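Products > Workshop and Hall > Ventilation > Fornell Slow Ceiling Fan

Fornell Slow Ceiling Fan, large model

14 shares | 3 comments

The Fornell is a big, slow fan for halls with a high roof. We sell it to workshops, sports halls, bakeries and small warehouses. It moves a large quantity of air at low speed, so people feel a light wind on the arms but papers stay on the desk.

We have sold fans from our shop in Lotamton for many years, and the question we hear most is if one large fan can replace many small ones. In most halls it can, but it depends on the height and on what is hanging under the roof. Please read the part about mounting before you order.

What is in the box

The fan is delivered in two parcels. The long one has the blades, 5 pieces, each wrapped alone. The short one has the motor, the hanging rod, the safety cable, the wall controller and the bag of screws. The bolts for your roof beam are not included. Every building has other beams, and we prefer that you tell us the type and we send the correct clamps. The clamps are made for us by Droren and are charged apart.

Main data

Blades: 5, aluminium, grey
Speed steps: 12
Motor: direct drive, no gearbox, no oil
Weight with rod and motor: 346 kg for the pallet of four fans, packed
Control: wall controller with key, cable to be ordered by the metre
Colour of motor cover: grey or white

Where it works well

The fan is made for roofs where the warm air collects under the metal. In winter you turn it backwards on the lowest steps, and the warm air comes down along the walls. In summer you turn it forwards. Maya Chamoun, who plans the larger orders with us, advises one fan for each open area and not one fan for each room on the drawing, as shelves and half walls do not stop the air very much.

Metal roofs with open steel beams are the easiest ones for mounting. The rod goes to the beam, never to the panels. Pipes for electric cable should stay outside the circle of the blades, and if a pipe crosses the place you want, an electrician must move it first.

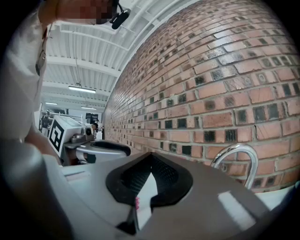
Mounting

You need two persons and a lifting platform. Elżbieta Sikora has written the mounting booklet and she also answers the telephone in the mornings, so the person who explains is the same who wrote it. The order of work is: clamps, rod, safety cable, motor, blades, controller. Do not put the blades on the motor while it is on the floor. We have seen bent blades from this and they are not covered by the guarantee.

The safety cable must go around another part of the beam than the clamps. It should have a little slack, but not so much that it can touch a blade.

Leave free space above the blades. The booklet has a table with the distances for flat and for sloping roofs. If your roof is lower than the smallest value in the table, please choose the Tarawneh wall fan instead. It costs less and it will do the job better in a low room.

Noise

On the steps 1 to 6 most customers tell us they forget that the fan is on. On the highest steps you hear the air but not the motor. If you hear a ticking sound, a blade screw is not tight enough. Stop the fan and tighten all of them, also the ones which seem good.

Spare parts and guarantee

We keep blades, controllers and safety cables in stock. Motors are ordered and need about 12 working days. The old controller with the round knob is not made since May, and the new one fits in the same holes.

The guarantee is for 2000 hours of use on the motor. The controller counts the hours and shows them when you hold the key to the left.

For a price with clamps and delivery, write to Nabil Sleiman with the height of your hall and the type of beam.

Page changed: June 2018

Related items
Tarawneh wall fan
Droren beam clamps, set
Controller cable, by the metre
Fornell safety cable
Fornell spare blade, grey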